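Fomotell Community > Home & Tidying > Baskets and storage

Wicker basket for painted wooden blocks – will it wreck the paint?

Posted by Plondden, 16 August 2023

I have a set of painted wooden cubes and a small green ball that live on a table with a white cloth over it. They were in a plastic tub until March, when the tub split. I replaced it with a shallow wicker basket, the tray kind with rounded corners and a thick braided rim. It looks a lot nicer, but I have two worries. One is whether the weave will rub the paint off the cubes. The other is the cloth. It shows every mark, and I don't know if a basket standing on it all day will make things worse.
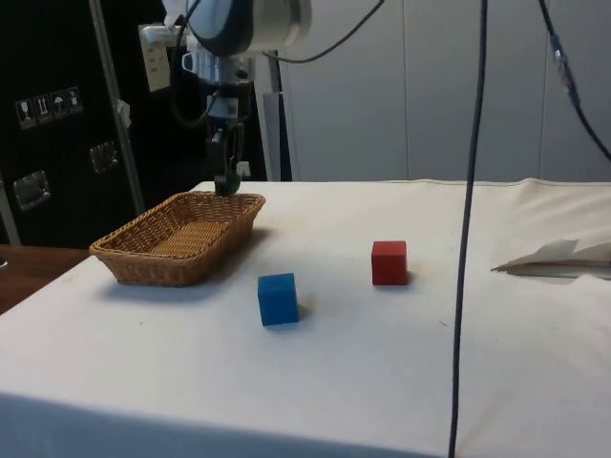 The basket on the table, with the blue and red cubes.

The corners of the blue one are already a little rounded and chipped, and there are darker scuffs along the top edge. I would like to stop it getting any worse. Should I line the basket, or give up and buy another tub? 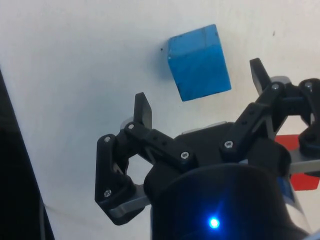 I should add that the cubes go in and out of the basket many times a day, so a lid or anything fiddly is no use to me. I also don't want to repaint unless I have to.

3 replies

Gukeo
Member, 1203 posts

Line it. A piece of felt cut to the shape of the bottom is enough. Cut it a bit small so it lies flat, and round off the corners to match the basket. You don't need to glue it – you will want to take it out and shake it.

In my experience wicker does less harm than people think. Most chips come from blocks knocking against each other or being dropped on a hard table. Run your hand around the inside first, though, and if you find a sharp end, snip it and sand it lightly.

For the scuffs, try a barely damp cloth with a drop of dish soap and dry the cube right away. Some scuffs are only dirt. If the color comes off on the cloth, stop. 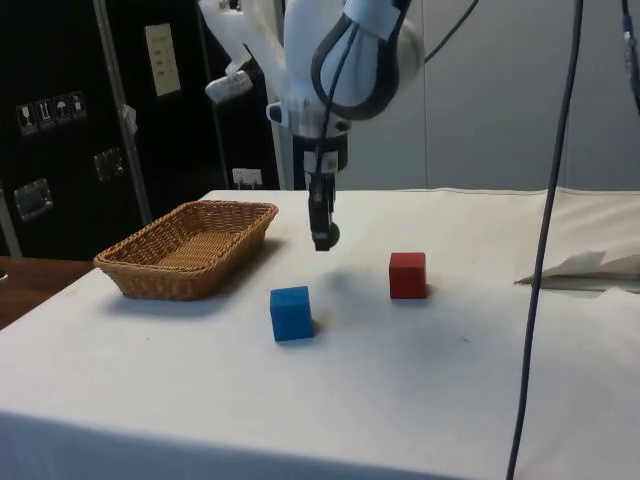
As for the tablecloth, put a second piece of felt under the basket if you are worried about it. Small brown marks on white cotton usually come out with an oxygen bleach soak, but check the label first. I leave mine in for five hours and then wash as normal. If yours is a polyester blend it may take two rounds.

Eze
Member, 2038 posts

Agree about the felt. Pick a pale one, as dark felt can leave color on light things if it gets damp. Mine is gray and has been fine. I wouldn't put varnish on the cubes, it made mine sticky for weeks.

Fomotell guest

just get another tub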